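Stekusow vs. Goh gripper on cloth

benchrat_145
03/12/2021
Has anybody here run the Stekusow and the Goh on the same arm? I have both for the month and want the wrist camera to stay put between swaps. White two-panel table, partition behind. View from the wrist with the first one on:

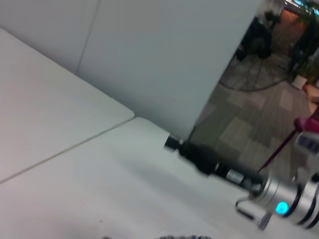 Wrist view, metal gripper lower right, seam in the tabletop at left.

So far 838 grasps logged, all on hard parts. Cloth is next.

tollgate
Your camera is tilted a lot. I'd square it to the table before you compare anything.

benchrat_145
The tilt is the stock Closthorpe bracket. Both grippers get the same one, so I left it.

mopani
Same bracket doesn't mean same view. The Goh fingers are longer and block more. I'd still pick it for cloth — the Stekusow pinches too hard at the default setting.

benchrat_145
You can turn the force down in Skiduten. My worry is depth on dark, fuzzy stuff. With the teal garment up close I get holes in the folds,

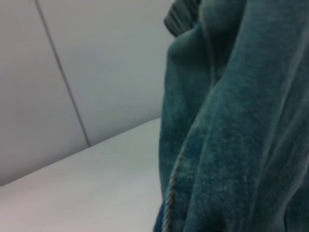 and the planner then goes for the ribbed band or the tan stitching because those are the only edges it trusts. Same with either gripper.

tollgate
Then that's a camera problem. Back off before you plan.

mopani
Disagree, try 2 views and merge them first.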